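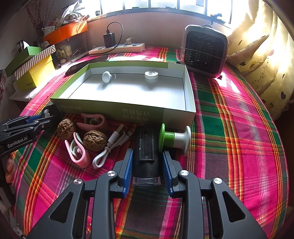 Selim Sönmez writes, apropos of my last report, that he has now followed me round a brickworks, a pickle factory and a museum of locks, and would like to know when I intend to visit somewhere with a decent restaurant. Not this month, Selim. This month I went to Fosthorpe to look at the insides of other people's kitchen drawers, and lunch was a cheese roll.

The occasion was the Open Drawer, held in the upstairs rooms at Clendel, a former seed merchant's at the station end of Fosthorpe which now does yoga, blood donors and the occasional wake. The idea is simple enough to fit on the poster, and the poster still managed to get it wrong (it said OPEN DAWER, and had been corrected in biro, though only the one on the front door). You bring the drawer. You know the one. You tip it out on a table, you sort it with whoever happens to be sitting there, and you go home with less than you came with. Entry is £2, or free if your drawer is judged at the door to be in a serious condition. I was waved through.

I had taken the 9.30-something from town, with my drawer in a carrier bag on my knees. This is not dignified. A carrier bag full of loose pegs, batteries and keys makes a noise at every set of points, and a man opposite eventually asked me whether I was a locksmith.

## Getting in

There is no sign for the stairs. You go through the room where the coats are, past a piano, and up. At the top Nesrin Kılıçarslan takes your money or doesn't, and gives you a number, which is never referred to again. Mine was 13. I asked later what it was for and she said it was in case there was a fire, and then she said it wasn't, and then someone came up the stairs with a whole chest of drawers and the matter was dropped.

The main room is long and low with radiators down one side, all of them on. Tables are covered in cloths, and the cloths are the first thing to talk about. Whoever chose them does not believe in a neutral background. The one I spent most of the day at was a plaid in hot pink, dark green, orange, yellow, maroon and white, and I would defy anybody to lose a thing on it by mistake and equally to find one on purpose. A green object put down on a green stripe simply retires from public life. Itsuki Kamata, on the next table, had asked for a plain sheet and been told the plain sheets were for the blood donors.

## The method

The method is called the Kurtuluş, after the street where İlker Toprak's aunt ran a haberdasher's and where, he says, he learned it at the age of six while being paid in sunflower seeds. He explained it at half past ten to those of us who were listening, and again at eleven for the people who had been looking for the stairs.

There are 4 piles, and you may not have a fifth. The piles are:

- goes with something (and you can say what)
- works by itself
- food
- don't know

I laughed at food. I was the only one who did. By midday every table had a food pile, and ours included walnuts, sugar sachets, a stock cube and what we agreed to treat as a raisin. I can't account for the walnuts. There are two on the pink plaid as I write up my notes, brown and wrinkled and very pleased with themselves, and I have never met a person who put a walnut in a drawer deliberately. Yet they get in. İlker's view is that they are bought at Christmas, in the shell, by people who own no nutcracker, and that they then move about the house by degrees, from bowl to windowsill to drawer, looking for one.

The rule that does the work is the second half of the first pile. It isn't enough to feel that a thing goes with something. You have to say the something out loud, to the table, and the table is allowed to ask where it is. You would be surprised how few cables survive this. I held one up with great confidence and said it was for the camera. Which camera, said the table. The old camera. And where is the old camera? The old camera was in the sea off Cromer, where I had dropped it.

## Cables, a short digression

Cables had the best of the day, in terms of numbers and of feeling. There are evidently two sorts of household. One lets them breed in a knot. The other folds each into a neat loop and puts a tie round it, and we had one of those in front of us for a while, a white USB one, folded as tightly as a napkin in a hotel, with a white tie to match. It made everything near it look like a burglary.

Ziad Ghanem, who had my left elbow for most of the day, is a knot man and proud of it. He argued that a tied cable is a cable you have given up on. When you use one every day it lies about the place looking used, and when you tie it up nicely you have in effect held its funeral. I thought this was nonsense at eleven o'clock. At three I was less sure, having gone through my own bag and found that the only tied ones were those I couldn't name.

## Clips

After cables, clips. Every drawer had clips. Bag clips, hair clips, clips that had come free with other clips. There was a pair in pink plastic on our cloth, with pale curled bits inside in a greyish green, and a debate over them went on longer than the one over the closing of Fosthorpe's post office, going by what I heard of that on the train. Were they for crisps? For hair? For holding a tablecloth on in a wind? They could each be squared with the facts. Nesrin came over, was asked, and said they were clips, and that the works-by-itself pile had been invented for exactly this and could we please get on.

I should say that works-by-itself is an excellent pile, and I have brought it home. A clip doesn't need to know what it's for.

## Don't know

The don't-know pile is the heart of the thing. It gets its own table late in the day, by the window, and everyone files past with a cup of tea, as though at a lying-in-state. You may claim anything on it if you can name it. What is left goes in the Tenex, a grey crate on castors which is wheeled off to a cupboard and brought out next time. Some of the contents have been to six of these. There's a brass hook with a spring in it that is greeted like an uncle.

I put in two candidates of my own. One was a rubber foot. The other I still think about. It was a sort of collar, cream plastic, with 30 stamped on it and nothing else, and I had been carrying it from house to house since before I was married. Itsuki turned it over once and said it was from the inside of a washing machine door, for a model with a porthole 30 something across. I have never owned a washing machine with a porthole 30 anything across. I was rather hurt. You keep a thing for that long and a stranger in a fleece tells you it wasn't even yours.

Our table's favourites were less easily settled. There was a long black plastic affair with a raised part running along the top between little rails, and a see-through cap at one end. The raised part looked as though it might slide, or clip to something, and everybody who passed had an opinion. Stapler, said some. Part of a torch. The lid off the thing that does the labels. Ziad said it was a tyre gauge, and then asked us to forget he'd said it. Next to that lay a glossy article in green and white, shaped like a spool, flanged both ends, the green half and the white half meeting in the middle like a treaty. İlker, haberdasher's nephew, was sent for specially. He looked at it with real tenderness. Then he said that it was certainly spool-shaped, and went to see about the urn.

Both went to the window table. I didn't see either of them claimed, though I was in the queue for a second cheese roll at the crucial time and can't swear to it.

## Lunch, heat, complaints

The rolls are made downstairs and come up on a tray, cheese or cheese and pickle. Tea is in proper cups. It was very warm by two and one window opens, the one by the don't-know table, so the mysteries got the air and the rest of us got the radiators.

Things I'd change: more bags for what you're taking away, since I went home with the same carrier and it split at the ticket barrier. A second pair of scissors. An actual sign for the stairs. I'd also like it if the boxes on each table had labels, because twice I saw a good pen go in with the walnuts, and once a walnut was very nearly posted through the battery bank.

Batteries, incidentally, are taken properly. There is a tub, they're tested one by one on a gadget with a needle, and the dead ones go off to the tip in somebody's Fiesta. It's the least amusing part of the day and probably the most useful. Bring yours, and tape the ends of the square sort.

## What I went home with

A third of my drawer, at a guess. One tape measure that I had believed lost and had replaced. A key to a bicycle lock, which went with something, though I had to ring home and have the something read out to me before the table would let me keep it. The rubber foot, reclaimed in a weak moment. Four fuses.

The next Open Drawer is in December, same rooms, starting at ten. Nesrin asked me to say that it is strictly one drawer per person and that the chest of drawers was an exception. Ziad says he'll be there with the knot. The 4.13 back was late, and I sat on the platform and sorted the bag again, by myself this time and with the wind getting under it, and couldn't make the piles come out the same.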